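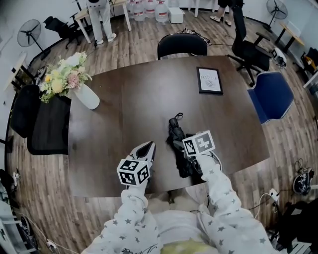
A few posts on the Skernano health centre, now that the planning drawings are public. I worked on the early layouts with Fasil Workneh and have been asked about them often enough to write it down.

The old clinic has 11 consulting rooms off one long corridor. Patients wait in the corridor, staff push trolleys down it, and deliveries come in at the far end. Everyone uses the same route for everything.

The new building is 2178 square metres over two floors. It sits on the slope behind the existing one, so the clinic can stay open while work goes on. The old block comes down last and its footprint becomes the drop-off and a small garden.

Main move in the plan: two entrances at two levels. Patients arrive from the lower road, staff and supplies from the upper. The slope does that for us. An early version had a ramp instead and it took up a quarter of the ground floor.

Waiting is split into four smaller areas, each beside the rooms it serves. Getachew Beyene, who ran the workshops with the nurses, pushed hard for this. I was against it at first as I thought people would get lost. We mocked it up with tape on a school hall floor and I changed my mind.

The courtyard. It got smaller twice during costing and is now nearly 40 square metres. I would have liked more. It still brings daylight to the maternity rooms and the upstairs corridor, and you can open a window onto it without hearing the road.

Structure is a concrete frame with brick infill. We looked at timber for the upper floor. The spans were fine but the X-ray room had to go somewhere, and once that moved upstairs the weight and shielding settled it.

X-ray is upstairs because the upper road is where the power supply comes in and where the machine can be delivered level. There are two bed lifts, so it does not depend on one working.

Ventilation: consulting rooms are naturally ventilated with high-level openings. Treatment rooms and the lab are mechanical. Mulugeta Tufa did the services layout and kept all the plant on the north side, where it can be reached from outside without walking through a ward.

Someone asked about parking. There are fewer spaces than now. The Teshome bus stop moves to the lower entrance, 296 steps closer by Fasil's count. He walked it with a stick and a bad knee.

Not decided yet: the facade colour, the signage, and whether the pharmacy gets its own street door. I think it should. Most people collecting a prescription have no need to go through reception.

The drawings are on display in the Fislow library until June. Comments go in the box by the desk or to the planning office. The section through the courtyard is on the second board – start with that one if you are short of time.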